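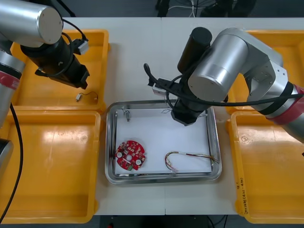

Posted in April by the Grollora bench desk | Filed under: Cells & Stations, Care and Setup

The Prostham two-arm sorting station is the one I get the most mail about, so I've finally put my setup and upkeep notes on the product page where you can find them (sorry it took so long!).

What you get is a pair of arms, a steel tray in the middle and yellow bins on either side. I line the tray with plain white paper. Bare steel throws light back at the cameras, and small stuff like wire ends and little connectors gets lost in the shine. Swap the paper when it creases or starts to creep. It costs next to nothing and I go through a pack of 200 sheets without thinking about it.

Put the bins down before you teach a single point. Then run each arm over its own pair at slow speed, with a hand on the stop, and watch the cables the whole way. They need enough slack for the wrist to turn all the way round and not so much that a loop drops over a bin wall. I had mine too tight for a month and couldn't figure out why a connector kept working loose at the gripper. Duh. Re-dress them after any change to the bin layout, even a small one.

The fingers are the Gulholm flat pair, black, and they hold small round parts better than I expected. Wipe the faces with a lint-free cloth at the start of every shift. Check that the tips come up level with each other too, and if one sits higher, loosen both screws, close the fingers on the gauge block that ships with the kit, and snug them down again. I do the full finger check every 2000 picks or so, sooner if we've been running a lot of parts with leads on them.

Those are the tricky ones, by the way! A small part with a wire and a plug on the end has to be gripped by the body, and then you lift straight up and pause before you travel so the plug stops swinging. I run travel at 80 percent for anything with a tail.

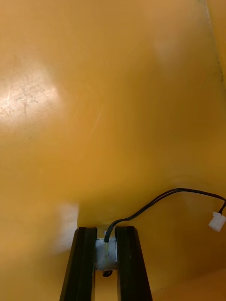 Can I wash the bins, or do they need to be replaced when they get scratched?

Wash them in warm water with dish soap and let them dry completely before they go back on the table. Light scratches are fine. Replace a bin if it's cracked or if the floor has warped enough to rock.

Spare bins and fingers ship from our Carrilho warehouse, and so does the gauge block if yours has walked off. Order finger screws at the same time, they're tiny and they roll.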